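# 机箱内部走线

说起机箱内部走线,很多人第一反应是“反正盖上侧板就看不见了”。我以前也是这么想的。后来拆过的旧台式机多了,手上被铁皮划过的口子也多了,我才慢慢觉得这东西值得单独写一个条目,所以就有了你现在读的这一篇。我尽量写得全一点,但毕竟是我自己攒的笔记,偏心的地方肯定有,比如我对显卡那部分就没什么兴趣,写得很短,想看显卡的朋友可以直接去翻别的条目。

所谓机箱内部走线,指的是台式电脑机箱里各种电源线、数据线和前面板小线的布置方式:从哪里出来,绕过什么,在哪里扎一下,最后插到哪里。英文里常叫 cable management,中文圈子里有人叫“理线”,有人叫“走背线”,严格说起来后者只是前者的一种做法(线从主板托盘背面走),不过大家聊天时基本混着用,我也懒得较真。

## 名称和范围

我这里说的“走线”包括三大类:

- 电源线,从电源里伸出来的那一大把,颜色最花,也最占地方;
- 数据线,主要是 SATA 线,老机器里还有宽宽扁扁的 IDE 排线;
- 小线,前面板的开关、指示灯、USB、音频,再加上风扇线。

外接的显示器线、网线、键盘线不算,那是桌面理线的事情,另外一门学问了(我的桌面乱得很,没资格写)。

## 一点来历

早年的台式机基本没有“走线”这个讲究。机箱是薄铁皮做的,电源在上面,主板在侧面,硬盘笼子在前面,中间那块空地就是线的天下。电源线从上往下一垂,哪里要电就插哪里,多出来的部分拿扎带一捆,塞进光驱位,完事。

我最早摸到的一批机器,是从 Memden 那边一个小仓库里收来的,牌子杂得很。教我拆机的是 Kwesi Ayaaba,他修电脑比我早好多年,说话很快,手更快,螺丝还没看清楚就已经进盒子了。他当时跟我讲,看一台机器之前有没有人动过,先看扎带。厂里扎的带子剪口齐、位置固定,后来的人扎的一般哪里顺手扎哪里。这个经验我用到今天,虽然不是百分之百准,但是挺好玩的,每次开箱都像在看前一个人留下的字条!

再往后,电源慢慢挪到了机箱底部,主板托盘背面也留出了走线的空间,侧板开始用透明材料,里面的线突然就成了要给人看的东西。包网、黑色扁线、定制线、梳线器这些玩意儿都是跟着这股风起来的。我对这些不反感,只是我修的多半是老机器,用不上。

## 老式上置电源机箱里的线

这一节是我最想写的,因为现在的教程几乎都默认你用的是新机箱,可是家里、学校里、小铺子里还在用的老机器真的太多了。

上置电源的机箱,线是从上面下来的。电源在主板上方,出线口朝着机箱中间,一出来就是一大把,主供电、处理器供电、SATA 供电、大四针全挤在一起。它们要去的地方又各不相同,于是这把线往往就从主板上方直接横过去,或者斜着挂在主板前面。

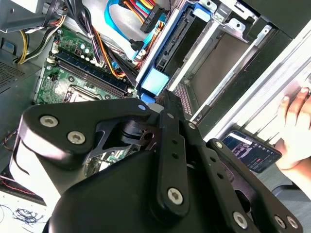 *台式机箱内的绿色主板、深蓝色内存插槽与电源线束,线束上扎有白色扎带,上方为蓝色 SATA 数据线。*

线从主板前面过,最大的问题是碰处理器风扇。扇叶一刮线皮,先是“哒哒哒”地响,响久了线皮磨破,那就麻烦了。第二个问题是挡内存。你想加一条内存,结果整把线压在插槽上面,得一只手把线撩开,另一只手去按卡扣,按到一半线又弹回来……每次我都想骂人。所以我自己的习惯是,凡是这种机箱,先给内存和处理器这两块地方让路,别的地方难看点无所谓。

线太长也有办法。不要打死结,也不要硬折,绕成一个松松的圈,贴着电源下沿或者光驱位的侧面扎住就行。我见过有人把多余的线塞进硬盘和硬盘之间的缝里,我觉得很不好,那个缝是留给空气走的。

## 线的颜色

电源线的颜色是有规矩的,不是厂家图好看随便配的。常见的 ATX 电源是这样:

| 颜色 | 通常的含义 |
| --- | --- |
| 黄色 | +12V |
| 红色 | +5V |
| 橙色 | +3.3V |
| 黑色 | 地线 |
| 紫色 | +5V 待机 |
| 绿色 | 开机信号 |
| 灰色 | 电源正常信号 |
| 蓝色 | −12V |

标准的 SATA 供电线一般是五根,黄、黑、红、黑、橙,接头扁扁的,里面有个 L 形的防呆口。也有不带橙色那根的,多见于大四针转出来的转接线,少了 3.3V,普通硬盘大多照样能用。

现在很多新电源的线全是黑的,颜色这套就看不出来了,要靠接头形状和针脚位置去认。还有杂牌电源和一些品牌整机的专用电源,颜色和针脚可能不按标准来。Korkor Agbenyega 吃过一次亏,她把一台品牌机的电源换成普通的,插头对得上,针脚定义不一样,结果主板没了。从那以后她换品牌机电源之前都先拿万用表一根一根量,我也劝你量。

## 数据线

SATA 数据线细细一根,扁的,颜色五花八门,我见过红的、蓝的、橙的、黄的、黑的。跟电源线不一样,数据线的颜色没有任何电气上的意思!总有人来问我蓝色的是不是比红色的快,真的不是,纯粹是厂家进了什么料就做什么颜色。速度看的是接口和硬盘本身。

SATA 线怕急弯。接头根部那一小段尤其脆弱,直接对折九十度贴着机箱壁走,看着很服帖,用着用着就接触不良了,硬盘时有时无,查半天查不出毛病。需要拐弯的地方可以买弯头的线,或者干脆让它拱起来绕一个大弧,丑一点,但是省心。带金属弹片的接头比不带的牢,搬机器的时候差别很明显。

老 IDE 排线我就提一句,宽,挡风,折的时候顺着纹路折,别横着硬掰。

## 前面板小线

这是所有新手最恨的部分,我也恨。开关、重启、电源灯、硬盘灯,一小撮插头,插在主板角落里的一排针上,光线又暗,字又小。开关和重启不分正负,怎么插都行;灯分正负,插反了不亮,一般也不会坏,反过来再插就是。

我的做法是先在桌上把这几个小插头按主板说明书的顺序排好,用一小段纸胶带缠成一块,再一起按下去。说明书找不到的话,很多主板的针脚旁边印着字,拿手电斜着照比直着照看得清楚。

风扇线也归在这里。风扇线又软又细,最容易飘到扇叶里去。拆机的时候顺手把它绕两圈压在别的线下面,或者用一根小扎带挂在机箱边上的孔里,都可以。

## 扎什么、怎么扎

扎带有好几种,我按自己用得多的顺序说。

**尼龙扎带。** 便宜,牢,白的黑的都有。缺点是一次性的,想改就得剪。剪的时候千万看清楚剪的是带子!我剪断过一根风扇线,至今记得。剪口要平,留一截尖的在那儿,下回伸手进去就是一道血口子。

**魔术贴。** 可以反复拆,适合还要经常加减硬件的机器。就是有点厚,窄缝里塞不下。

**包塑铁丝。** 就是买新线时自带的那种扭扭丝。很多人拿来直接用,临时固定没问题,长期放在机箱里我不太喜欢,塑料皮老化以后里面的铁丝会露出来。

**胶带和橡皮筋。** 橡皮筋别用,受热会发黏,最后化在线上,抠都抠不干净。电工胶带也差不多,时间长了一手胶。

扎的力度嘛,以线捆能在扎带里稍微滑动为准。勒得太紧,里面的线互相挤压,接头那边也被扯着。离接头太近的地方不要扎,给它留一段能活动的余量,插拔的时候才不会连根拽。

我在 Gyamfi 那边帮忙整理过一批旧机器,一共 23 台,光扎带就备了一大包,400 根的那种。用得比我想的少得多,剩下的到现在还在抽屉里。

## 走线和散热

这个话题网上吵了好多年。一派说线理好了温度能降一大截,一派说根本没区别。我的看法比较和稀泥:只要线没有堵在风扇正前方,也没有把侧面或者背后的通风孔糊住,理不理对温度的影响都不大。我自己测过几台,理线前后处理器的温度最多差 3 度,有几台完全看不出变化。

真正有影响的是灰。线多又乱的机箱特别容易积灰,灰挂在线上结成一团一团的絮,再被吸到散热片里,那才是温度上去的原因。机箱侧壁那种密密的小孔板也要经常刷,孔小,堵得快,用软毛刷从里往外刷,再拿吸尘器在外面接着。

## 动手的顺序

下面是我给一台老机器重新走线时的大致顺序,不一定适合所有机箱:

1. 关机,拔掉电源线,再按一下开机键把余电放掉。
2. 摸一下机箱的金属部分。
3. 拆侧板之前先拍照,拆开以后再拍,每一个接头都拍到。
4. 剪掉旧扎带,把线全部松开,先别急着拔。
5. 决定主供电那一把从哪里过,这一把最粗,别的线都跟着它走。
6. 接着安排处理器供电,再是 SATA 供电和数据线。
7. 小线和风扇线最后弄。
8. 用扎带松松地预扎一遍,开机试试,看所有盘和风扇都认到了,再收紧、剪口。

第八步千万别跳过。我干过全部扎得漂漂亮亮,一开机硬盘不认,然后把扎带一根根全剪掉重来的事,不止一次。

拔接头要捏着塑料头拔,不要拽线。主供电那个大接头侧面有个卡扣,按住了再往外拔,老机器的卡扣又硬又脆,可以左右轻轻晃着出来。主板如果跟着往上弯,就停手,换个角度再来。

## 几种常见的毛病

**开机没反应。** 先看处理器供电插了没有。这根线单独一路,理线的时候最容易忘。

**硬盘时隐时现。** 换一根 SATA 数据线试试,再换一个供电头。

**有规律的刮擦声。** 多半是线碰到扇叶。关机再伸手,别图快。

**侧板盖不上。** 线都堆在一个地方了,摊平一点。硬压上去的话,接头会慢慢被顶松。

**闻到焦味。** 马上断电。大四针转 SATA 的转接头里,那种一体注塑的质量参差不齐,我尽量不用。

## 叫法上的差别

各地管这些东西的叫法还真不一样。我在 Skenavstead 跟人聊天,对方一直说“大 D 口”,我愣了半天才明白说的是大四针。还有叫“小白头”的,可能是风扇头,也可能是四针供电头,得看上下文。Cornell 那家配件铺子的货架标签上干脆两种叫法都写着,我觉得挺贴心,这篇条目里我就统一用“大四针”了。

## 还没写完的部分

小机箱和迷你主机的走线我经验太少,手上总共只拆过 2 台,等多拆几台再补。服务器机箱那种抽拉式的理线臂也有人让我写,那个我见过但没自己装过,先空着。二月份我补过一次颜色表,如果你发现里面哪一行跟你手上的电源对不上,先看看电源外壳上贴的铭牌,大多数铭牌会把各路电压和线色印在上面。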